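Notes from the Tea Corner
By Llinos Eynon

Many of you have asked me what happened with the drawer in the tea corner on the second floor, so in this issue I write a little about it. It is a small subject, I know, but it is used by all of us every day, and I received more messages about it than about the new parking rules.

The old situation was a cardboard box on the counter, which came with a delivery from Wotell two winters ago and stayed. Everything went into it: tea, sugar, soup powder, the instructions for the kettle, one glove. When you wanted a peppermint tea you had to put your hand to the bottom and hope. In November the box became soft on one corner, and I asked if we could have something better. The answer was yes, if it costs less than 27 dollars and if I take care of it myself. So I did.

The bamboo organizer comes from Pumivik, the household shop next to the bus station. They had it in two sizes and I took the larger one, because the small one cannot hold a bag of chips and I know my colleagues. It pulls out on a metal rail with ball bearings. Please pull it gently and straight. If you pull from one corner it can go crooked, and then it needs patience to bring it back.

I tried several arrangements before I was satisfied. First I sorted by color, which looked very nice and was useless. Then I sorted by caffeine, but for this you must read the small letters on every packet, and at eight in the morning this is too much to ask. Now I simply put together what is the same kind, and the packets lie flat and overlap a little, so that you can take one without lifting the whole pile. The orange Stash ones are in the left front compartment. Snacks have their place in the middle, by the small divider block.
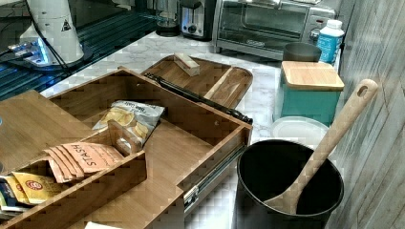 Liu wrote to me on Monday that the chips should not live with the tea at all, since a bag of chips takes the room of 19 tea packets and is empty by lunch anyway. Liu would prefer a separate basket for snacks, on top of the refrigerator, and also asks if the decaf can have its own compartment.

I thought about this for some days. The basket is a good idea, but the top of the refrigerator is warm and also very high for some of us, me included. So for now the chips stay where they are, one bag at a time, and the reserve goes in the cupboard below the sink on the right side (the left side is for cleaning products, please do not mix). The decaf will get its own compartment as soon as I find a second divider. Pumivik sells them separately, but they were out of stock when I went there.

Some small requests from me:

Tea packets that you bring from home are welcome. Put them with the others of the same kind and do not start a new pile.

Opened packets without a tea bag inside are garbage. I find several every week and I do not understand how they come back into the drawer.

If you take the last one of something, write it on the list on the cupboard door. A pencil hangs there on a string.

The bamboo does not like water. Wipe it with a dry cloth, or with a damp one and then a dry one.

One more thing about money. The tea fund has 400 dollars for the whole year, and this must pay also for coffee, milk and filters. The coffee from Plirnier became more expensive after the summer, so there is less for tea than before. If you have a wish for a special kind, tell me before I order, and I will see what is possible - but please only one wish per person.

The next order goes out at the end of the month. My desk is the one by the copy machine, and I am usually there until four in the afternoon.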